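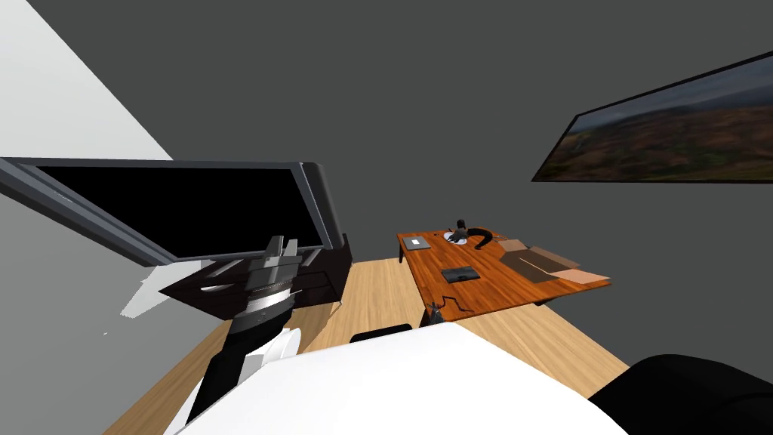

Sarnlow sim, living room level, left gripper up by the TV.

My simulated robot kept freezing with its arm raised, and I blamed the motors for way too long. The culprit was a joint limit I'd typed as 85 in a field that wanted radians - oops!

To fix yours, pause the sim, open the arm config and convert every limit (85 degrees is 1.48). Save, reload the level, then run the reach test at low speed. Keep a finger on pause - Rasha Sayegh taught me that one, and I still forget.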